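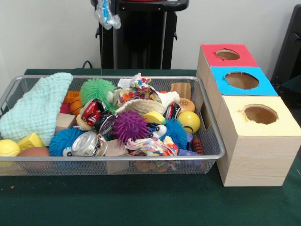 Bueno, empiezo sin presentarme, que ya lo ha hecho Yesenia. (Pausa. Beber agua.) Mi tema es la cesta de los juguetes, esa a la que va a parar todo: pelotas, telas, cubos de madera ¡y hasta una lata! En la ludoteca Fanus la teníamos así y yo estaba encantada, la verdad.
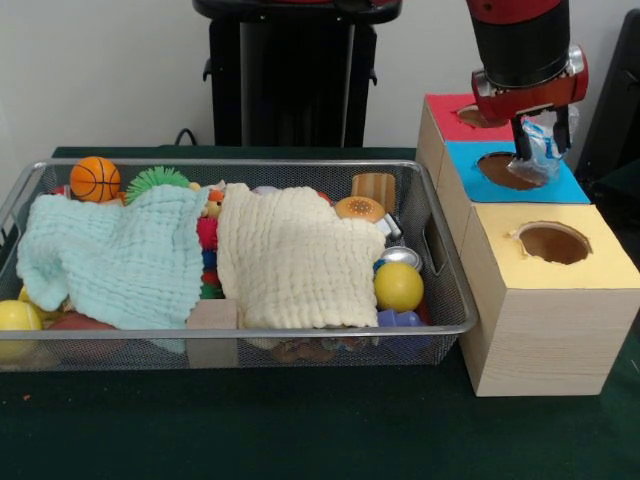 Lo que cambió mi manera de ordenar fueron las muselinas. Las pones encima y los peques tiran, levantan, meten la mano... ¡les chifla buscar! Contar lo de julio con Eimear, si vamos bien de tiempo. 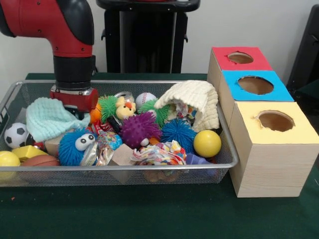

Y las texturas, claro: malla metálica, pelo de goma, punto, envoltorios que crujen. Preguntar a la sala qué cogerían primero (yo voy siempre a por el bicho azul de los ojos saltones). Luego paso el micro a Colm, que trae lo de las cajas.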